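Back in the saddle at 46

I should say straight away that I was never one of those pony-mad children. I grew up in a flat over a chip shop, and the nearest I got to a horse was the milk float depot in Ellville, where somebody's uncle kept a retired Shetland behind the bins. So when I turned up for my first riding lesson at the age of 46, in borrowed boots and a hat that made me look like a mushroom, I had nothing to fall back on at all. Except the ground, obviously, and I met that in week two.

The yard is called Mindik Farm and it sits at the top of a lane so steep that my car complains the whole way up. Gianni Dal Bello has run the adult beginners' class there for years. He is small and very patient and he shouts "Look up!" roughly once a minute (I still look down). My horse was a broad bay gelding called Rugemalira, Ruggy to his friends, who had decided opinions about puddles and none whatsoever about me.

Those first few lessons were all walking. Walk on, halt, walk on again, round the cones, halt. I'd imagined I would be bored, but I was far too busy trying to work out what my heels were up to! Then came trotting, and I went home and ate my tea standing up.
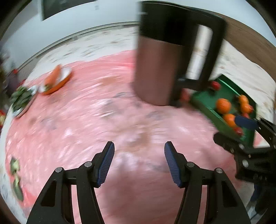
What surprised me was how much I liked the bits that weren't riding. You're expected to catch your own horse, brush him, pick out his feet and tack him up, and the first time I tried it I put the bridle on with the noseband over one ear. Ruggy just sighed. By May I could manage the whole lot before the others had finished their coffee, and I'd started turning up early on a Sunday to help with the haynets, which is a thing I would once have paid money to avoid.

And speaking of money, it does add up. I kept a note of what I spent in my first season and it came to £1,234, boots included, with a pair of Zendard jodhpurs I'm still rather fond of. You can spend up to £2,000 on a saddle without trying very hard, so my advice is to borrow everything you can and buy nothing but a hat that fits.

We finished the season with a little show in the bottom field, clear round only, poles about as high as a shoebox. Ruggy and I had 2 down and took the last corner so wide that we nearly visited the tea tent. Gianni gave me a green rosette anyway and it's on the fridge. I've booked in again for the autumn, and he says we might try cantering if I promise to look up.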